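Ticket 390: Label printer prints every second label upside down
Opened by: Raghavendra Ramasamy, Illey site
Assigned to: Sreekumar Thampi
Priority: Low (changed to High by requester, changed to Low by assignee, changed to Medium by truce)
Opened: July 18, 2020

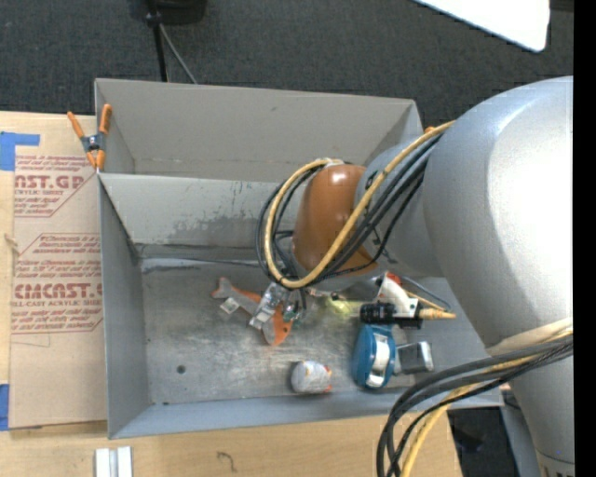 Requester's description

The Piltitz label printer on the packing desk prints the first label fine. The second comes out upside down. The third is fine. You can guess the fourth. This started after the driver update, which I was told in writing would "change nothing you'd notice." I noticed.

Steps already taken before opening this ticket, so that I am not asked to take them again: turned it off, turned it on, turned it off for longer, turned it on with more conviction. Replaced the roll. Cleaned the print head with the little alcohol pen. Swapped the USB cable for the one from the scanner, then swapped it back when the scanner people came looking.

Comment, S. Thampi

Thanks for the thorough write-up. Have you tried turning it off and on?

Comment, R. Ramasamy

See above.

Comment, S. Thampi

Sorry, that's the template. It goes out before I've read anything. Reading now.

Two questions. Does the printer's own test page do it (hold the feed button until the light blinks, then let go)? And are you printing from the shipping program or from something else?

Comment, R. Ramasamy

Test page is perfect. I printed it 3 times and all of them came out right way up, looking pleased with themselves. We print from Kulkarni, the shipping program, same as always. I tried a label from a plain text editor too and that was also fine, apart from being the size of a postage stamp.

Comment, S. Thampi

Good, so the hardware is off the hook and it's between Kulkarni and the driver. Please send a screenshot of the Page Setup tab in the driver settings. Not the one in Kulkarni, the one under Devices and Printers. They look the same and disagree about everything.

Comment, R. Ramasamy

Attached. I have also attached the one in Kulkarni in case you want to see them disagree.

Comment, S. Thampi

Found something. The new driver has an option called "Duplex: flip on short edge" and yours is switched on. I would like to know who decided that a label printer needed duplex. The back of a label is glue. Set it to "None," click Apply, then OK. Clicking OK by itself does not save it, and yes, I've reported that to them.

Comment, R. Ramasamy

Set to None, Apply, OK. Printed a batch. Every label right way up. Closing my side with thanks.

Status: Resolved

Comment, R. Ramasamy

Reopening. It lasted until I logged out. After logging back in, the setting had gone back to short edge and I had 193 labels on the spool, half of them standing on their heads. The carrier's scanner doesn't mind, since a barcode is a barcode, but two customers at Drotlow have asked if we are all right.

Status: Reopened

Comment, S. Thampi

OK, that's useful. The setting is being saved for your user and then overwritten at login by the default for the whole machine. You need admin rights to change the default, and you don't have them – I checked, and it was me who took them away. I'll do it remotely. Please log out, leave the PC on, and leave the printer on.

Comment, R. Ramasamy

Logged out. I'm writing this from the desk next door, where the keyboard has no letter Q that works, so please don't ask me anything about the queue. (Pasted that one.)

Comment, S. Thampi

What I did, for whoever gets this next:

Stopped the print spooler and emptied it.
Opened Printer Properties, Advanced tab, Printing Defaults. This is a different window from Printing Preferences, with the same picture and nearly the same name.
Set Duplex to None and orientation to Portrait. Apply, then OK.
Removed the driver's own startup helper, which was putting the old values back at login. It calls itself an "assistant."
Started the spooler and rebooted.

Please log in, print a batch of at least 2, log out, log in and print again.

Comment, R. Ramasamy

Did that, then did it again after lunch to catch it off guard. All labels upright. The assistant has not come back. One small thing: the printer now beeps once at startup, which it never used to.

Comment, S. Thampi

The beep is normal for the new firmware. You can turn it off under Maintenance, Sound, Startup. Apply, then OK.

Comment, R. Ramasamy

Turned off. It now beeps twice.

Comment, S. Thampi

Please open a separate ticket for the beep.

Status: Resolved
Linked ticket: Printer beeps twice (Illey), opened by R. Ramasamy, unassigned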